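Researchers and part-time editor wanted – conflict monitoring desk

Posted July 2024

Linosis is a small newsroom that tracks attacks on civilians, ceasefire violations and aid blockages. We publish a daily log and a longer weekly briefing, mostly read by aid agencies, lawyers and other reporters. Small team, all remote. Two people have moved on this spring and we need to fill the gaps fast.

What we're looking for

Four researchers, freelance, one year to start with. Plus one part-time editor for the weekly briefing. Arabic or Turkish needed for the research jobs, both is great. Sudanese dialect a big plus right now – we are thin on Darfur and it shows. The editor needs very good English and the nerve to cut a story when the sourcing is weak.

The work

Researchers read local channels, radio summaries, hospital statements, ministry statements, whatever is coming out that morning. Check the place. Check the date. Call someone if you can. Write it up short, log the source, flag what we don't know. Our archive has 2772 entries so far, of which 1051 still need a second source, so part of your week goes on the backlog. Not glamorous. Needs doing.

Shifts are five hours. Mornings are busiest and we do ask everyone to take an early one now and then. Vega Casado does the rota and will try to work around school runs, second jobs and so on, within reason.

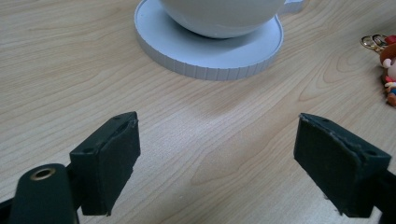 Pay is $2000 a month for researchers, paid on the last working day. Editor's rate depends on hours, ask us. We can't sponsor visas or pay for relocation. No travel to conflict zones, please don't offer, we will say no.

Some of the material is very hard to look at. You can pass on a file without giving a reason and there is paid time off after a bad stretch. Latifa Radwan, our research lead, will go over all this with you before you sign anything.

You should have

Two years or so in reporting, human rights research, translation or similar. A degree is fine but we dont ask for one. Calm on deadline. Able to write a plain sentence. Comfortable being edited, sometimes bluntly.

We don't take money from governments or parties and you can't work for one while you work for us. Tell us up front about any past work of that kind, it won't neccessarily rule you out.

How to apply

Send a CV (two pages max) and one thing you've written or translated. No cover letter. In the email itself tell us – which languages, which hours, which countries you follow closely. Put RESEARCH or EDITOR in the subject line or it may get lost. If you publish under another name for safety reasons, that's fine, just say so.

There's a short paid test for anyone we shortlist, then a call with Latifa and Ferhat Tuncer. We read applications as they come in and will close when the places are filled, so sooner is better. Can't reply to everyone, sorry.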